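The Zikstead Letter
2 April 2025

Stools, and where to put them

Hello again, and thank you for all the replies about the drying rack. I read every one of them, even the very long one about dowels (you know who you are!). This month it's stools, because I've been moving furniture around for what feels like weeks and the thing I keep picking up and putting down again is a stool.

I've come round to the idea that a laundry room needs one. I know, I know, it's a room you go into for two minutes. But think how long you really spend in there if you fold as you go, or if you're going through pockets, or waiting out the last bit of a spin cycle that has said "4 minutes" since before you walked in. I used to lean on the machine. Then I'd put the clean shirts on top of the machine, and if your washer and dryer are stacked you don't even have that, you've got a tower with a top you can't reach.

A tall stool fixes a lot of this. You can sit on it, obviously, but mostly I don't. Mostly it's a little table that happens to be at the right height for a basket, and I can drag it out of the way with one foot. Gert Msimang wrote in to say she keeps one by her back door for exactly this and has banned the family from sitting on it, which I think is a bit harsh.

Things I'd look for, having now bought the wrong one twice:

A flat seat. The scooped ones are lovely for your behind and hopeless for a pile of towels.

A square seat if you can find it. Round ones look smaller in the shop and they are smaller at home too, and a folded bath sheet hangs off both sides.

Crossbars between the legs, low enough to put your feet on. My first stool had none and it wobbled from the day I got it home. I kept tightening the screws and it kept wobbling.

Nothing too heavy! You'll be shifting it every time you want to open a door.

About those doors. Before you settle on a spot, open everything all the way, top and bottom, and then pretend you're carrying an armful of wet sheets. I had mine parked so neatly beside the dryer, and then found I couldn't swing the door past it. It lives farther out in the room now and I walk around it.
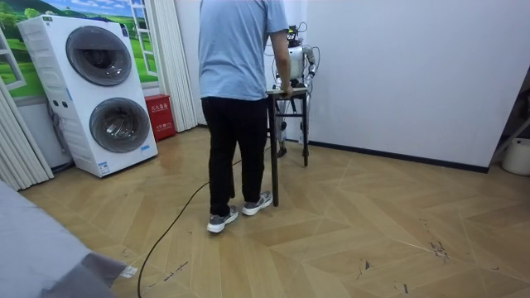

The other thing I do is give it a good shove with one hand on the edge of the seat before I load anything on it. Our floor dips near the drain and a stool that's rock solid in the kitchen can be a seesaw in there. Sylvain Boyer swears by felt pads, but mine went soggy in a week, so I've gone over to the little rubber caps and I'm much happier.

Dark wood was a gamble, by the way. It shows every speck of lint, and I wipe it down more than I'd like, but I still love it against a white machine and I'm not sorry.

Next time I want to get into shelves, so if you've put one up over a stacked pair and it hasn't come down on you, please write and tell me how you did it. Measurements very welcome!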